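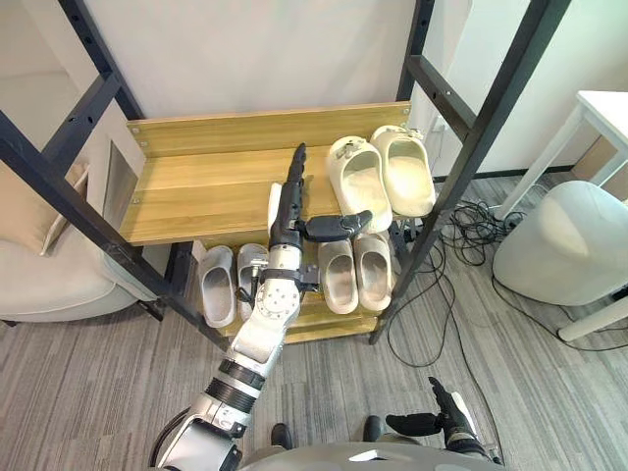

# Questions and answers about the grip fault

Last updated: 2019-12-02

We received many questions after the stop of the tidying trials at Stellow. On this page we answer the ones which came most often. If you work with a Jemal two-arm unit at another site, please read at least the part about what to do when the hand does not open.

## What went wrong?

During a shoe task, the right hand closed on a slipper and did not open when the program told it to open. The arm then continued with the next movement. It pulled the slipper against the shelf until the force limit stopped the motors. The shelf moved a little from its place. No person was near, and no person was hurt.

## Was it a software fault or a mechanical fault?

Both, in our opinion. The first cause was mechanical: one tendon in the thumb finger had come out of its guide, so the thumb stayed bent. But the software should have noticed it. The program checked that the "open" command was sent. It did not check that the fingers had reached the open position. We consider this second cause the more serious one.

## Why did the tendon come out of its guide?

We found wear on the edge of the guide. The manual asks for an inspection after 700 grips, and our hand was past this number. Our counter was set back to zero when the control computer was changed in April, and we did not correct it by hand. This was our mistake and not a mistake of the supplier.

## Why did it take so long to find?

The fault did not appear each time. In 300 test grips on the bench, the thumb stayed bent only 7 times. It came mostly when the hand had to take something soft and thick from the side. With hard test blocks we never saw it, and for the first days we tested only with hard blocks.

## Is the left hand affected too?

The left hand has the same type of guide. We opened it and found light wear, but the tendon was in its place. We changed the guide anyway.

## What should I do if a hand does not open?

1. Press the red stop button. Do not use the pause command on the screen, because with pause the motors keep their force.
2. Wait until the status light is steady.
3. Support the forearm with one hand before you release the brake. The arm is heavier than it looks and it will go down.
4. Open the fingers with the release tool, starting with the thumb. Never pull the object out by force.
5. Write the event in the log, also if everything works normally afterwards.

Please do not restart the task directly. Some units passed the start check with the tendon already half out of the guide.

## May I stand beside the robot during a task?

No. The distance of two meters is still valid for all tasks with objects on shelves. You may go closer only when the stop button is pressed. Before you go in, look where the loose cables are on the floor, and do not step over them while you carry something.

## What has changed in the program?

The finger positions are now read after each open command. If one finger is not where it should be, the arm stays where it is and the unit gives a sound. It does not try again by itself. We also reduced the speed of the arm near a shelf to 70 percent of the earlier value.

Some users asked for an automatic second try – we understand the wish, but at this moment we don't want it. A second try can hide a fault which is starting.

## Does the new check make the task slower?

Yes, a little. You will see a short stop after each release. This is normal and not a reason to call us.

## Do I need new parts?

Look at the guide of each finger with a lamp. If the edge is sharp or has a visible groove, order the replacement set from our store in Clultthorpe. If the edge is smooth, you can continue until the next inspection. Please do not file or sand the edge. One site tried this and the tendon was damaged in the same week.

## Where is the full report?

The full report is in Risico, our safety register, under "Hand and fingers". Users with a service account can read it there. The bench test records are attached as a separate file. If you do not have an account, ask the service desk in Clultthorpe and write the serial number of your unit in the message.

## When do the trials at Stellow continue?

We have no date yet. The unit must first complete the bench test again with soft objects, and the safety entry in Risico must be closed. We will change this answer when it is decided.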